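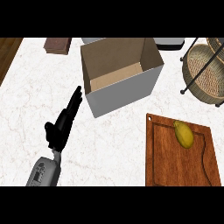 Jetesham High School Engineering Club — Build Diary

March 4, 2020

Stayed until after six again. The chicken waterer is on its third float valve and I think this one can stay. The last two stuck open when grit got under the seal, and I spent most of Monday mopping the shop floor. Ms. Adams had me cut a new seal out of an old inner tube. It sits flatter than the one from the kit and cost us nothing.

The tank holds 40 gallons. Filled, it was too much for the legs, which bowed out at the bottom, so I welded a crosspiece between each pair. My welds are still ugly. Two of them had to be ground off and done over.

We have spent $478 so far, mostly on the tank and the heater. The Eltitz grant is $2000 but they want receipts for everything, and I can't find the one for the hose clamps. Will ask at the hardware counter tomorrow.

Xiong called the shop phone at lunch. He has 41 hens and wants to try the waterer at his place when the nights are still below freezing, so it needs to be on his trailer soon. I told him the thermostat isn't wired yet. He said to bring it anyway and wire it in his barn — he has an outlet by the door.

Yolandi Adams signed my safety sheet for the drill press, finally.

To do: wire thermostat, paint the legs, find longer bolts for the lid, return the borrowed clamps. Also math homework, which I haven't started.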